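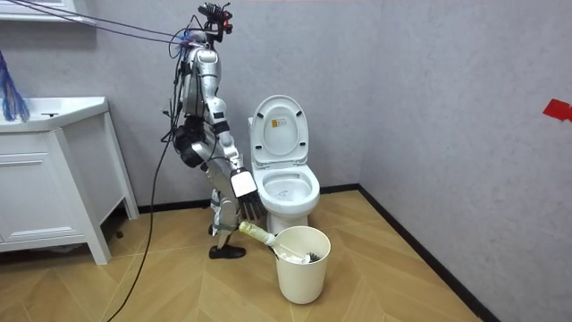
The humanoid at the toilet, near hand free, brush still in the bin.

How to set up the Gruduvix bathroom routine

If you rented the Gruduvix cleaning package from Treltstead, you have a tall silver robot and a 117-page manual that spends most of its length on shipping brackets. Carol Pearce and I wrote this shorter version after a week with the unit. It covers the toilet. The sink is sold separately.

Before you start

Lift the lid and seat yourself. The package can do it, on the higher plan, at a pace that will make you miss your own childhood. Put the brush in an open bin in front of the bowl, handle leaning out toward the robot. Pick up the bath mat. Then look at the cables and work out which way they'll swing when the thing turns.

Step 1. Park the feet

Walk the robot in with the handset until both feet are just short of the base. The manual wants you to measure. We eyeballed it and got the same green check mark.

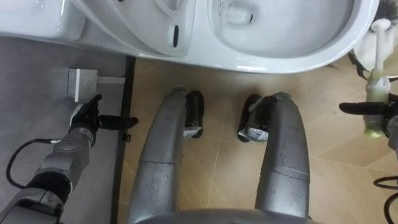 Too far back is the usual mistake. The arm will reach anyway, the waist will bend to help, and you'll get error 902, which the manual defines as "posture." Back up and walk it in again.

Step 2. Teach the grip

Choose Tools, then Brush, then Teach. Guide the hand onto the handle and press Hold. Do this 2 times, even if the first one looks perfect. Khải Đinh on the support line told us the second pass is the one it saves, a fact you might expect to find somewhere in 117 pages.

Step 3. Run the bowl

Press Start and stand near the stop button.

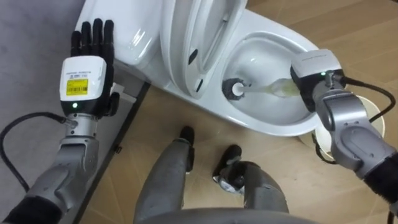
Leave the speed on Low. Medium is for dry practice, and High seems to be for the sales video. If the bristles catch under the rim, press Pause, ease the arm back a little and press Resume. Don't tug on the brush. It has a better grip than you do.

Step 4. Finish

Choose Park before you cut the power, or the arm sags. Rinse the brush, put the lid down and flush. Flushing is listed under "planned features" for November.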